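Automatización y puesto de trabajo
Apuntes de la sesión 4: qué le pasa a la gente cuando llega el brazo
Curso de organización del trabajo, segundo cuatrimestre
Versión del 2018-04-26

Antes de nada: estos apuntes no sustituyen a la lectura de Tanguy, que sigue entrando entera. Los escribo porque el otro día fuimos a la carrera con la segunda mitad y varios me pedisteis por correo el caso de Kandau con un poco más de orden. Orden, el que puedo.

1. De dónde venimos

En la sesión 3 vimos la diferencia entre puesto y tarea. Un puesto es un paquete de tareas, y lo que se automatiza casi siempre es una tarea suelta. Suena a perogrullada, pero cuando leáis un titular del tipo "los robots se quedan con tal oficio", preguntaos qué tarea exacta hace la máquina y quién se ha quedado con las demás. Ahí está casi toda la asignatura (y buena parte del examen, ya os lo digo).

2. El caso Kandau

Kandau prepara pedidos de piezas pequeñas para talleres. Cuando fui por primera vez, el trabajo en mesa era coger la pieza, mirarla, girarla, ponerla en su sitio y coger la siguiente. Casi 800 piezas por turno y persona. A mí me dolía la muñeca solo de verlo.

La empresa metió un sistema de dos brazos, integrado por Zoken. Los brazos cogen y colocan. Lo que quedó para las personas fue:

- preparar la mesa y el material al empezar el turno
- decidir qué se hace con la pieza rara, la torcida, la que viene sin etiqueta
- parar, recolocar y volver a arrancar
- apuntar las paradas (esto no estaba en el plan de nadie y acabó comiéndose un buen rato de la jornada)

Fijaos en la última. Es lo que Didier Tanguy llama "trabajo de acompañamiento", y su queja, que comparto, es que no sale en ninguna descripción de puesto. Las operarias de Kandau lo hacían desde la primera semana y tardaron meses en verlo reconocido en la categoría.

3. Lo que cambia en el cuerpo y en la cabeza

Menos repetición de muñeca, eso lo contaban todas y con alegría. Pero también más rato de pie y mirando, y una atención bastante pesada, la de esperar a que algo falle. Una de ellas me dijo que antes llegaba a casa con las manos cansadas y ahora llegaba con los ojos cansados. Me lo apunté tal cual.

También cambia la charla. En la mesa antigua se trabajaba codo con codo y se hablaba de todo. Con los brazos en medio hay que mantener distancia, y quien entraba nuevo aprendía mucho menos de oído. Huet, el otro caso de la carpeta, lo resolvió con turnos en pareja durante el primer mes. Kandau no, y se le notó en las bajas voluntarias. ¡Comparad los dos, que es un ejercicio muy agradecido!

4. Dos pinzas distintas, dos conversaciones distintas

Esto lo expliqué mal en clase, así que repito. Un mismo equipo puede llevar en un brazo una pinza sencilla de dos dedos y en el otro una mano con más dedos. Parece cosa de ingenieros, pero decide el reparto de tareas: lo que la pinza no sabe agarrar vuelve a la persona, y vuelve muchas veces lo más incómodo. Por eso insisto en que los trabajadores estén en la reunión donde se elige la herramienta. Cuando se enteran el día del montaje ya hay poco que negociar.

5. Para la próxima sesión

Leed el capítulo de Tanguy sobre mandos intermedios y traed hecha la ficha de Pestach: una cara, con las tareas antes y después, en dos columnas. No me pongáis "supervisar" a secas. Decidme qué se mira, cada cuánto y qué se hace si va mal. La ficha puntúa sobre 100, como las anteriores, y se puede hacer en pareja si me avisáis.

Si alguien trabaja o ha trabajado en un sitio con brazos de este tipo, que me lo diga y le hago un hueco al principio de la clase.
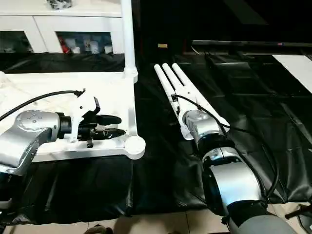
Fig. 1. Pinza de dos dedos en el brazo izquierdo, junto a la mesa blanca, y mano de tres dedos en el derecho (véase el apartado 4).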